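Teaching a robot to tidy up, one bad afternoon at a time

I'd been trying to get Huguette Dhillon on the phone for weeks, and when I finally did she was eating a sandwich and driving a robot. Well, she had put the robot down, so to speak. "It's fine, it's a simulated one," she told me. "It'll wait."

Huguette leads the teaching side of a project called Vadon, which has a small office above a bike shop and, as far as I can tell, way too many chairs. The team shows a two-armed household robot how to do chores by remote control. A person wears a headset, holds a controller in each hand, and the robot's arms go where the person's arms go. Everything gets recorded, and later a program learns from the recordings. I wanted to know what that's like as a job, because I've had jobs, and none of them were like that!

So I asked her what a normal morning looks like. "You log in, you get dropped into a house you've never seen, and you have to work out where you are," she said. "The rooms are made up by a computer, so the color choices can be a lot. I had one last month that I'm pretty sure gave me a headache."
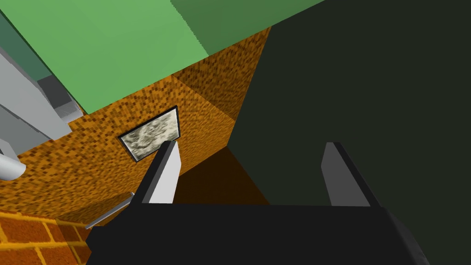 Getting your bearings is a bigger part of the work than I expected. You can switch between views, one from the robot's head and one at each wrist, and the wrist views are the ones that get people. Huguette says new operators tend to forget that when they turn their hand, the whole world turns with it. "You roll your wrist to line up with a handle and suddenly the floor is on the side," she said. "Your stomach has opinions. We tell everybody, short sessions the first week, and eat something first."

She passed the phone to Keegan Simard, who was in that first week himself when we talked. He used to drive a forklift and figured he'd be a natural. (He laughed pretty hard at this.) "On a forklift you feel the load," he said. "Here I close the fingers and there's nothing in my hand. I have to look. I spent my whole first day closing on air right next to a cup."

I asked if the bad tries get thrown out. Some do, he said, but they keep the ones where the operator fumbles and then fixes it. If you miss the cup, back off, and go in again, that's worth saving, because the robot is going to miss cups too and it needs to have seen somebody recover. What they don't want is dithering. Keegan has a habit of hovering over a thing while he makes up his mind, and a robot that learns from Keegan will hover too. "Brock watched a playback and said, why is it waiting? And I had to say, that was me, I was thinking."

Brock is Brock Perron, who checks the recordings before they go into training. The current batch has 713 demonstrations in it, of which he had passed 627 when I called, and he sounded tired in a cheerful sort of way. The target is 3000 by the end of May. He told me he can pick out each operator by how they move. Maëlle Fehr comes at everything from the left. Huguette is fast and then very, very slow at the end. I asked him if that was a problem and he said no, he likes it, a mix of styles is what he's after, so long as each person finishes what they start.
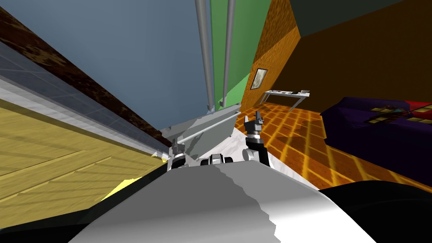
The two arms are the other thing everyone brought up. With one arm you reach and grab, and most people get decent at it in a couple of days. With two you have to park one somewhere sensible while the other one works, and people are terrible at parking. "You forget you have a left hand," Huguette said, back on the line by now and done with her sandwich. "Then you drive forward and your left hand has been sticking out the whole time." Her trick is to bring both arms in close before every move through a room. She makes new people say "elbows" out loud when they do it, and Keegan confirmed this, a little wearily.

I did wonder about the other way of teaching, where you take hold of the arm itself and walk it through the motion. Huguette did that for years at her last place, a company called Marchand, with a real arm bolted to a bench. She misses it some days. "You push it, it goes, and you both know what happened," she said. "But it wears you out. I couldn't do 38 of those in a day, and I can do 38 of these."

Before we hung up I asked if I could have a turn sometime. She said yes, Tuesdays are quiet, and to skip the coffee beforehand. I'm going next week.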